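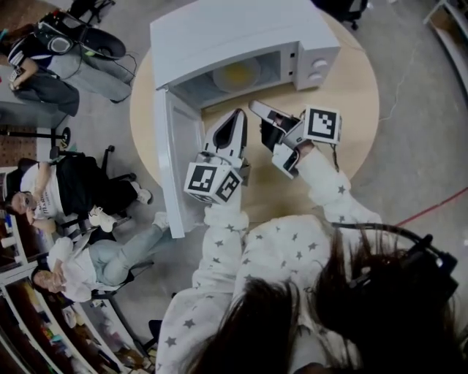
Late evening, June. My forearms ache in a way I haven't felt since we painted the porch, but it was a good day and I want to get some of it down before bed.

We had the two hand-held grippers out on the microwave again, the Vestum pair this time, and I do like them better than the Andow ones we tried first. The Andow squeeze is so stiff that by try 22 my thumb was done for! The Vestum closes softly, and I stopped thinking about my hands for whole minutes together. Ngozi says the weight is the same to within 3 grams, which I refuse to believe. 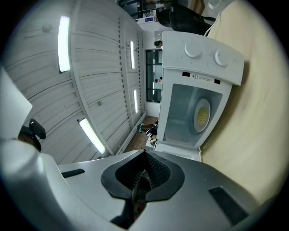
What I'd still change is the camera. It sees so wide that everything near the edge bends, and Malte is worried about that - he would take a narrower lens and live with missing things. I'd keep the wide one, knobs and door and turntable all in one view, bless it. We went back and forth over it, very friendly, and got no further.

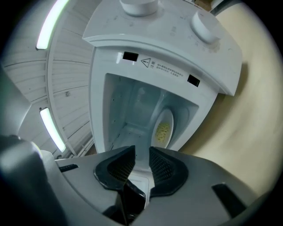 Looking up into the appliance from between the fingers.

Tuva wants 200 tries with each pair, so 400 in all. I'll need a softer grip or a second thumb. Must remember to ask Ekene about the spare pads.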